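PRESS RELEASE – for immediate use

30 August 2021

Surkow survey: most of us still guess when it comes to food dates

Households in Clemmont are throwing away good food every week and the main reason is a date on the packet, according to a new survey by kitchen storage firm Surkow.

More than 100 homes across the town kept a bin diary for 30 days. Everything edible that went in the bin got written down, along with why. Bread came top. Then bagged salad, then cooked rice, then fruit that had gone a bit soft and was passed over until it was past saving.

The reason given most often? "Out of date". In plenty of those cases the date was a best before, which is about quality. A use by date is the one about safety. Lots of people taking part said they treated the two as the same thing, and a fair few said they had never looked at which one was printed.

Baoshan Fan, head of research at Surkow, said: "We expected the freezer to be the problem, things lost at the back since January. What came back was the everyday stuff. Half a loaf. Two carrots. A tub of something opened on the wrong night. People aren't careless, they are tired and it's teatime and they don't want to make anyone ill."

The diaries also asked where food was kept, and this is where it gets interesting. Homes that kept fruit out on the worktop said they ate more of it than homes that put it in a drawer. Homes with a set shelf for leftovers said they wasted less of them. Nothing clever about the shelf, it just had to be at eye level and stay the same shelf. 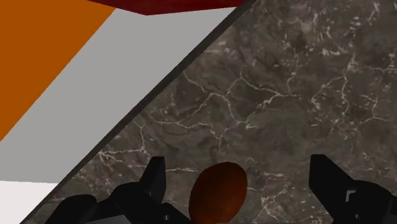 Smooth, rounded and a deep reddish brown.

Eggs were the item people argued over most. Some families keep them in the fridge door, some on the side in a bowl, one in a biscuit tin. The advice from Surkow is to go for a steady cool temperature, so inside the fridge and away from the door, which warms up every time someone goes in for the milk. Keep them in the box too. The box has the date on it, and once they're in a bowl that date is gone.

Surkow is today launching Festis, a free weekly planner to stick on the fridge or a cupboard door. It was drawn up with cookery teacher Madhu Dixit, who runs evening classes at the Heitmann Centre in Clemmont and read through every one of the diaries.

Festis has 7 boxes, one for each day, and a strip along the bottom headed Eat Me First. That strip is the bit that matters, says Madhu.

"Write down five things in there on shopping day," she said. "The five that will go off soonest. Then plan your meals backwards from those. If it's spinach, have the spinach tonight. Save the tinned tomatoes for the end of the week, they will wait for you."

Madhu has been using an early version with her classes since the spring. Some of her students have swapped the strip for a sheet of scrap paper, others use the notes on thier phone. She is happy with either.

Tips from the diaries, in no special order:

Freeze bread sliced, on the day you buy it. Toast from frozen.

Cool leftover rice quickly, within the hour if you can, and get it in the fridge. Eat it within a day. Heat it till it's steaming all the way through, once only.

Put a sheet of kitchen roll in with bagged salad once it's open – change it when it gets damp.

Soft tomatoes and peppers go in a tray with oil and garlic. Low oven, an hour or so. Good on anything.

Keep onions and potatoes apart, somewhere dark.

Label the tub. What it is, and when. Masking tape and a biro will do, no need to buy anything.

Shop with a photo of the inside of your fridge on your phone. This one came up again and again and costs nothing.

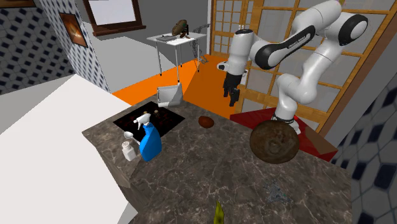 What is the difference between use by and best before?
Use by is about safety, so don't eat the food after that date even if it looks and smells fine. Best before is about quality, and food is often fine to eat after it if it has been stored properly.

Families taking part were also asked what they would like from shops. Bigger print on dates was the clear favourite. Loose veg came next, especially from people living alone who are fed up with buying a bag of carrots to use two. Several asked for smaller loaves.

Baoshan Fan added: "We sell tubs and jars, so yes we would love everyone to buy some. But an old takeaway box with a lid does the job. The planner is free and it stays free. We just want it on as many fridges as posible."

Printed copies of Festis can be picked up from the Heitmann Centre reception and the Surkow shop in Clemmont while stocks last. There is a plain version to download, black and white, easy on the ink.

Madhu Dixit will be giving a free talk and cooking demo at the Heitmann Centre next month, using only the foods that turned up most in the diaries. Bread pudding is confirmed. Places limited, book through reception.

ENDS

Notes to editors

Diaries were kept on paper by households in Clemmont who signed up through the Surkow shop or the Heitmann Centre. Peelings, bones, tea bags and the like were left out. Reasons for throwing food away are as given by the households.

Surkow makes food storage for home kitchens.

Baoshan Fan and Madhu Dixit are both available for interview, mornings best for Madhu. Contact the Surkow press office. Copies of the planner can be sent on request.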